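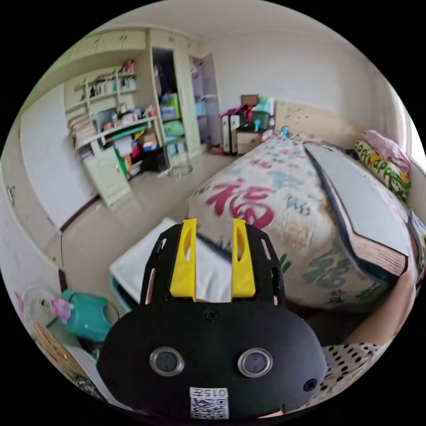

A bedroom that has to do everything

From the Bevisbridge residents' newsletter, 4 August 2024

Most of the apartments on the Grīnberga side of the building have one bedroom that is asked to do the work of three. It is where people sleep, where homework and bills get done, and where everything goes that has no place in the kitchen. After last month's item on balcony storage, several readers wrote in asking for something on these rooms, and Žydrūnas Zariņš agreed to put his notes together. He has lived in the building for 2 years and has rearranged his own bedroom more often than he would like to admit. What follows is mostly his advice, with a few additions from the letters.

Start with the bed

The bed takes up most of the floor, so it is also the largest work surface in the room. Make it before doing anything else. Pull the quilt flat, put the pillows at the headboard and fold any spare blanket on top of them. Once that is done, the bed can be used for sorting. Large flat things such as albums, boards and folded sheets can be laid out there while you decide where they live.

Do not empty the whole wardrobe onto it. Žydrūnas did this once and slept on the sofa. One shelf at a time is enough, and each shelf should go back before the next comes out.

A bold quilt is useful in a small room. If the cover has a large print in several colors, the walls and furniture can stay pale and the room will still look finished. A quilt printed with the character 福, meaning good fortune, is a common choice for the New Year, but there is no reason to put it away in August.

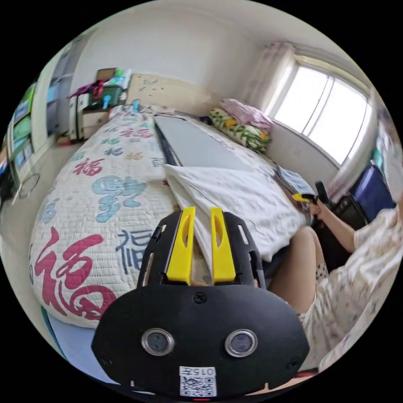

The 福 quilt, with a pink blanket and floral pillow stacked by the headboard.

The desk

Built-in desks in our apartments usually come with shelves above and a cupboard below. The shelves fill up with bottles and small items, and the desktop gets whatever is left over. Papers are the main problem. They arrive every day and very few of them leave.

Žydrūnas suggests keeping one tray for papers that need an answer and nothing else. Anything already paid or signed goes in a folder in the cupboard. Toys that end up on the desk go in a box with a lid, and the box goes on the floor at night. Books can stay at one end of the shelf, where they hold each other up.

Bottles should be checked twice a year. Creams and medicines that are past their date can be dropped off at the pharmacy counter on the ground floor.

The wardrobe

Boxes and bags in different colors are easier to find things in than a matching set. Readers disagreed on this point. Two letters were firmly in favor of identical white boxes with labels, and one of them recommended the Porness range. Žydrūnas uses whatever boxes he has and remembers them by color: green for winter things, blue for cables, pink for things that belong to his niece. Either method works as long as everyone in the household knows it.

Put heavy boxes low. Bags can go on top of boxes, but boxes on top of bags will tip over sooner or later. Leave the wardrobe open for an hour on a dry day, especially on the north side, where some of us have had trouble with musty shelves.

Suitcases and bedside cabinets

An empty suitcase takes up the same space as a full one. Off-season bedding fits well inside, and so do coats. Write what is in it on a luggage tag so that you do not have to open it to find out.

The top of a small cabinet is the first place things get put down and the last place that gets cleared. Žydrūnas allows himself a lamp, a glass of water and whatever he is reading. His family allows itself more than that, and he has stopped arguing about it.

Things you no longer need

The exchange shelf by the mail room is open again. Clean bedding, working fans, suitcases with good wheels and children's books are all welcome. Please do not leave mattresses. Small furniture can be listed on the notice board for up to 40 days, after which the card will be taken down.

Dokero will collect larger pieces from the loading bay at the end of August. Put your apartment number on each item and let the front desk know what you are bringing. Last year's collection came to 3,153 pounds, and we were charged extra for every load left outside the marked area, so keep to the yellow lines.

Next month: hallway shoe racks. Letters to the front desk, as usual.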